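4.2 What the farm diaries leave out

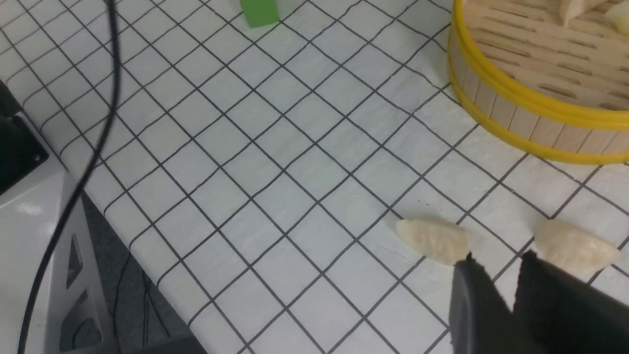
Figure 3. Steamer basket and gridded table covering.

Historians of rural households have leaned hard on the daily diary, and in my view they have leaned too hard. The usual claim is that a diary kept every day, with its weather and its visits and its sick children, gives us the household as it was lived. I doubt this. The Hinwood diary, which runs to 208 leaves and has been quoted more than any other in the county, mentions supper on nearly every page and almost never says what was eaten or what it was cooked in. The writer knew her own pots and had no cause to name them. A plain object can hold details that a diarist would pass over in a word: the round bamboo steamer in Figure 3 has a wall of upright slats, a yellow band near the rim and another near the base, and a floor of woven strips, and I would be surprised to find any of that in a kitchen entry of any period. "Steamed the pudding" is the most one could hope for.

The Cistham diary is often brought in to answer this complaint. It is fuller on housework, and its two volumes do record wash days, bread days and the killing of hogs. But the second volume was copied out fresh, in a steady hand and one ink, years after the events. Earlier studies treat the copy as if it were the first writing. I see no grounds for that. Where loose sheets survive to check it against – and there are only four – the copy drops two quarrels and moves a birth from the morning to the night before. These may be slips. They may also be the work of someone tidying up a family story, and the sheets alone can't settle which.

The Vitham papers raise a different problem. Here the entries are short, and many read only "as usual." Oddsson, the project that typed and indexed the papers, counted these as days on which nothing happened. That choice matters a good deal, as the index has since been used to argue that winter was a season of rest for farm women. About 50 of the "as usual" entries fall in the weeks after a death in the house. It is hard to believe those were quiet weeks. A tired or grieving person writes less, and a short entry may point to a hard day as easily as to an empty one.

I don't want to push this so far that the diaries become useless. They are good on weather, and the dates of first snow at Hinwood agree well with the mill records. They are fairly good on who called at the house, though callers of low standing are probably missed. On roads and sleds and the state of the river I would trust them before most printed sources. What they can't carry is the weight put on them by writers who want to know how people felt, how often they were ill, or how the work was shared out between husband and wife. The October entries at Vitham, for instance, say "we" got in the potatoes. Every study I have read takes "we" to mean the whole family. It could as well mean the hired man.

Readers of the index should also know that it was last corrected on 5/30/04, and that the errors in the spelling of given names were left as they stood.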